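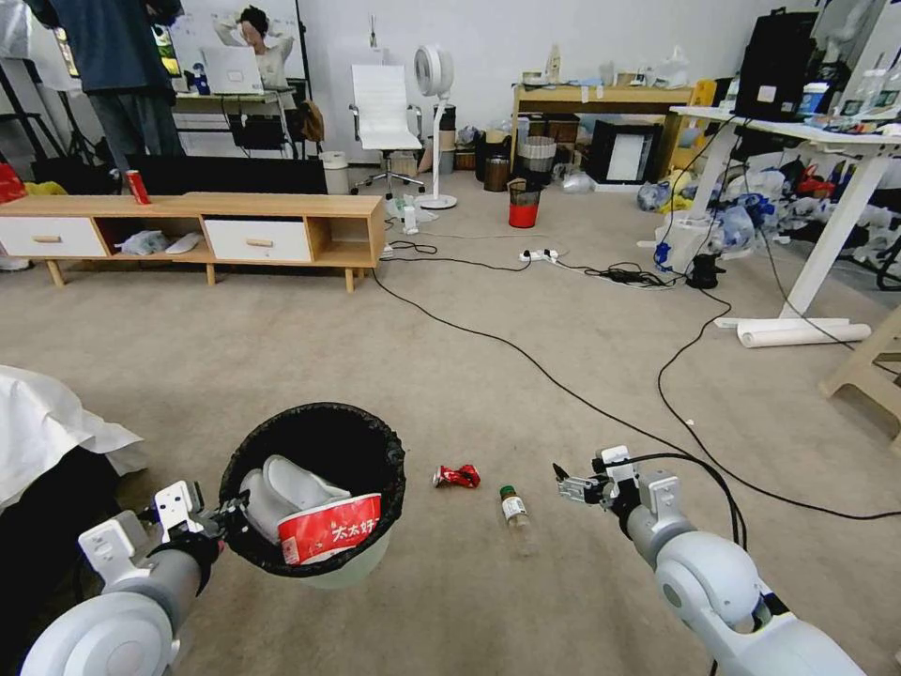
One commenter on the Tutoder forum asked whether a failed grasp should be deleted from the set, and the short answer is no. Keep it if the operator recovers within the same episode. Delete it only if the run is abandoned.

Recording floor cleanup episodes, part 2

These steps assume a two-arm robot with the head camera already calibrated.

1. Start with one arm holding the rim of the bin. The other arm picks up. Do not swap roles inside an episode.
2. Put two items on the floor between the arms. Mix shapes and materials, such as a can and a bottle.
3. Leave the furniture and clutter in the background as they are. A policy trained in a bare room does poorly in a furnished one.
4. Start recording before the picking arm moves. Stop 2 seconds after the last item is released.
5. Label the episode at once: success, recovered or abandoned.
6. Change the item positions and repeat. Move the robot's start pose every 11 episodes.

Plan on 100 usable episodes per room. At Ullstead we used 4 rooms and held one back for testing.

Check joint logs against video timestamps before upload. The Grirkico exporter drops frames silently when the disk is slow, so compare frame counts as well.

Filed under: Manipulation, Teleoperation, Data Collection

This site uses cookies to remember your settings. Accept | Manage preferences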